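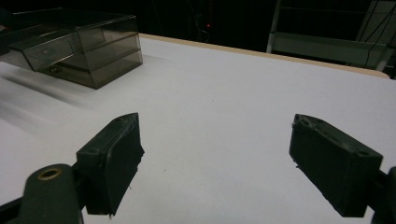

Storage box on the white table.

Praresness Live Finale — Venue Safety Checklist, With Comments

Walk-through done September 2018
Venue: Kubiak Hall, main floor, balcony and backstage
Production: Plandum
Staging and rigging: Beva
Licensed capacity: 2,000

How to read this list: OK means checked and fine on the day. FIX means it has to be put right before doors open. WATCH means it passed, but somebody should look at it again on show night. Items left over from the April audition show are marked "from April."

ENTRANCES AND LINES

Front doors open fully and stay open — OK

Barriers for the fan line — FIX
The line runs along the front of the building and then turns the corner, where it blocks the side exit. Move the turn to the parking lot side. This was the same in April and the comment then was the same.

Separate lane for ticket holders with wheelchairs or strollers — OK

Bag check tables — WATCH
Enough tables, not much room behind them. Signs and banners made by fans are allowed but must be soft. No poles or sticks. Staff at the April show let some poles in and took others away, which led to arguments. Print the rule on the ticket page and on the door.

Autograph hunters at the stage door — FIX
No barrier in place at the time of the visit. Castaways from earlier seasons will be coming in this way and people know it. Put the barrier up before the first car arrives.

AUDIENCE SEATING

Floor seats clipped together in rows — OK

Center aisle clear, full width — FIX
The camera track takes up part of the aisle. Plandum to move the track or take out the end seat on each affected row. Either is acceptable.

Balcony rail height — OK

Balcony front row — WATCH
No banners tied to the rail unless tied at both ends. Nothing may be placed on the ledge, including drinks and phones.

Family seating for the finalists — OK
Families are close to the stage steps. Ushers should know that they will be called up at the end and should not try to stop them.

Exit signs lit and visible from all seats — FIX
The scoreboard screen hides the sign on the left side of the hall. Lower the sign or add a second one. 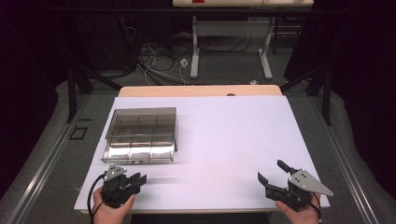 Plandum replied that the screen cannot be moved because the jury vote is shown on it, but that a second lit sign will be hung under the screen and tested at the dress rehearsal. They also asked if the exit behind the jury could be left out of the plan, as the set wall covers it. The answer to that is no. The exit is needed for the licensed capacity. Either the wall gets a door in it or seats come out.

STAGE AND SET

Main stage floor level and dry — OK

Stage steps — FIX
Edges not marked. White tape on every step, both sides of the stage. The lights go down before the winner is read out and people will be walking in heels.

Jury benches — OK
Benches are fixed to the platform. The platform has a back rail. Tested with crew sitting and standing.

Tribal torches — WATCH
Battery lamps only, per the plan. The art department asked about real flame for the opening walk. Real flame needs its own permit and a fire watch, and no application has been made. Unless that changes, battery lamps.

Sand area in front of the stage — FIX
Sand is spilling onto the hard floor and it is slippery. Add a raised edge and a mat to step off on. Sweep during every commercial break.

Hanging bamboo pieces — OK
Beva showed the rigging sheet. Each piece has a main line and a safety line. Pull test done on all of them.

Confetti — WATCH
Paper only. Cannons face away from the audience and no one stands closer than 5 yards when they go off.

LIVE CHALLENGE

The program includes one short challenge with audience members. These are people picked on the night, so it has to be simple.

Height of balance beam — OK
2 feet, as in the drawing.

Mats under and around the beam — FIX
Gaps between mats. Tape the seams.

Release form signed before going on stage — OK
Form is short and readable. Add a line for allergies if the food round is kept.

Food round — WATCH
Production has not decided. If it goes ahead, a list of what is in each dish must be at the first aid desk before doors.

Footwear — FIX
No rule was written down. No bare feet, no heels, no flip-flops. Keep spare sneakers in common sizes by the stage.

BACKSTAGE

Corridors clear — FIX
Wardrobe racks on both sides of the main corridor. One side only, please.

Dressing room doors unlock from inside — OK

Quiet room for contestants — OK
A good addition. Several finalists have not seen how they were edited until the week of the finale, and some take it hard. Keep it staffed until the building is empty.

Cables — WATCH
Covered on the main routes. Loose near the press area.

Power for lighting trucks — OK

FIRST AID AND FIRE

First aid desk staffed from doors to close — OK

Second first aid point on the balcony — FIX
Shown on the plan, not set up.

Extinguishers in date and on their hooks — OK
One was being used to prop a door backstage. It was put back during the visit.

Evacuation message recorded — WATCH
The message is clear but quiet. It could not be heard over the theme music. The sound desk must cut all music when it plays. Test with the full system on.

Assembly point — OK
Far side of the parking lot, at least 100 feet from the building.

AFTER THE SHOW

House lights up before anyone leaves their seat — OK

Press line — FIX
It is planned for the lobby at the same time as the audience goes out. Hold the press line back until the lobby is clear, or use the side room.

After-party wristbands — OK

COMMENTS RECEIVED

From Beva: the step tape will be on by the afternoon of the show. Mat seams the same. We would like the confetti distance painted on the floor so the crew can see it.

Agreed. Use a color that does not match the step tape.

From Kubiak Hall: please remember that sand is not allowed in the restrooms' floor drains. It blocked them in April.

Added to the cleaning sheet.

Re-check of all FIX items at dress rehearsal. Doors stay shut until the sheet is signed by the hall and by Plandum.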